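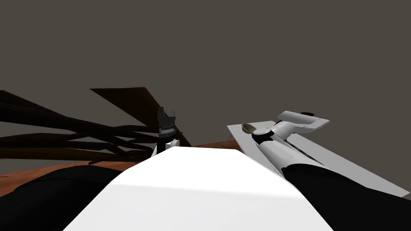
Gijs Leemans wanted to know, before I'd even finished my first progress talk, why I was bothering to compare two controllers in simulation when the gripper itself was going to be the weak spot. Fair question! I wrote it on a sticky note and it stayed on my monitor all through September, so I guess this report is partly my answer to him.

What I compared: two controllers, Trela and Kramer, driving the same two-armed robot in the same simulator (Drarov, which our lab already had set up, thank goodness). Trela plans the whole reach first and then follows it. Kramer keeps correcting as it goes, using whatever the cameras give it. Each one got 100 tries at reaching for a small object on a plate and lifting it.

I should say that my first batch got thrown out. I had the finger friction set way too high, and anything the fingers brushed came along for the ride, so both controllers looked like geniuses. After I fixed that (and reran everything overnight, sorry to whoever needed the server) the results got a lot more interesting. 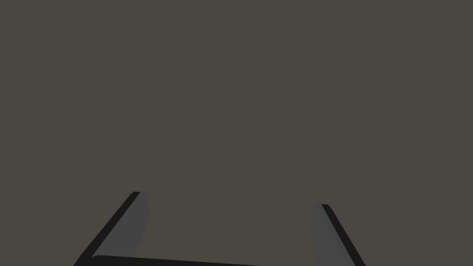

The wrist camera view made a bigger difference than I expected. With it switched off, Kramer missed 40 of its tries, mostly by closing too early. With it on, the misses dropped to 9, and I ran that set again because I didn't believe it. Trela hardly cared either way, which makes sense, as it only looks at that view once before moving.

So, Gijs was half right. Closing the fingers at the wrong moment caused most of the trouble, but the controller picks the moment, so I'm counting that as my point too.

All 1,429 log files, including the bad friction batch, are in the Nivier folder on the class drive. If I get more time I want to try a softer fingertip next, and I still have to fix the plotting script, which swaps the two legend colors whenever it feels like it.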